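**Prelik** is a payment processing company that sells card acceptance, invoicing and payout services to small and mid-sized online merchants. It is best known for its "single ledger" product, which the company says lets a merchant see sales, refunds and fees in one balance. Outside observers have questioned how much of this is new.

## Background

Prelik was started by Henrique Amaral as a billing tool for subscription sellers. It moved into card processing after buying Narnik, a small gateway with 15 employees and a license the buyer lacked. Company materials describe the purchase as a merger of equals. Narnik's name was dropped from the checkout page the following December, and most of its staff had left by then.

The claim that Prelik was "profitable from the first day" appears in several trade profiles. All of them trace back to one interview with Amaral, and no accounts from that period have been published.
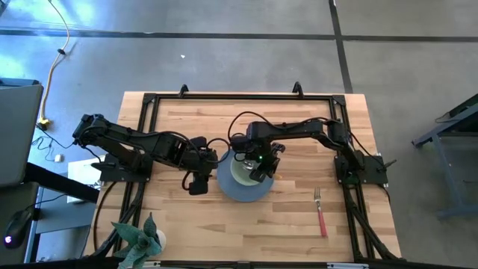 *Work table with two black robotic arms.*

## Services

Merchants pay a percentage of each sale plus a fixed fee. The advertised rate applies only to domestic debit cards. Credit cards, foreign cards and currency conversion are priced on separate schedules, and the full list was moved behind a login during a site redesign.

Payouts are described as "next day." The terms of service define this as the next banking day after a sale clears review, and set no limit on how long a review may take. A survey by the consulting firm Holmgren covered 276 merchants and found that many had waited longer than they expected. The survey was paid for by a competitor, Furnix, and its questions leaned on the subject of delays, so its results should be read with care.

## The Furnix agreement

On 31/03/2021 Prelik and Furnix announced that they would route part of their card traffic through each other's systems during outages. The press release called the deal "a major step for resilience." It gave no volumes, and neither company has since said how often the backup route has been used.
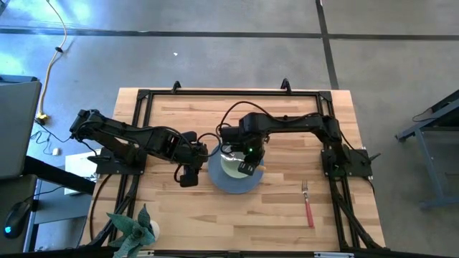 Margit Blomqvist wrote in response that a backup nobody has measured is a promise with a logo on it, and that merchants should ask for outage logs before paying extra for the feature. Prelik did not publish any logs, but it later folded the feature into its standard plan.

## Size and market share

Prelik has claimed 1,292 active merchants. "Active" is defined in a footnote as any account with one transaction in the past year, test payments included. A later investor summary used a stricter measure, one sale a month, and put the number at 400. Both figures still circulate, often without the definition attached, and the larger one is usually the one quoted.
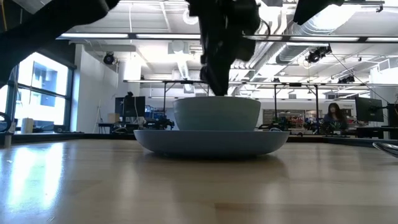 **Does Prelik hold merchants' money itself?**

Funds sit in pooled accounts at partner banks until payout. The partner banks are not named in the public terms, and the wording on what happens if one of them fails has been changed twice.

## See also

- Payment gateway
- Merchant account
- Rolling reserve
- Chargeback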